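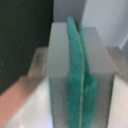

3.2 Materials and table layout

The play set was kept the same for all groups. It contains cutlery, a round dish, a small milk carton, toy foods and cookware. Every layout uses a black table, one woven mat and one board. The mat is the eating area and the board is the cooking area. We did not fix the mat parallel to the table edge, as in the pilot at Dravus many children turned it at once.

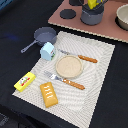

Figure 3. Place setting with the dish between knife and fork. The frying pan lies over the edge of the mat.

An object was coded as "on the mat" when more than half of its base was inside the border. Objects lying over the border were coded separately, and of 515 coded placements, 32 belonged to this group. The direction of the cutlery was noted, but it was not used in the score.
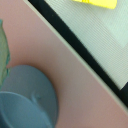
Doherty Table Play Group, Solitz and Gralton

3.3 Grouping of food and tools

We then looked at which objects were put near each other. A pair was counted when the distance between two objects was smaller than the width of the dish. Of the 467 pairs in the final set, 249 joined a food with a piece of cutlery. The dish itself was often left empty, also when food was lying on the mat near it.

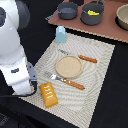
Figure 4. Empty dish with knife and fork, and the iced pastry placed on the mat near the fork. Two pots are on the board.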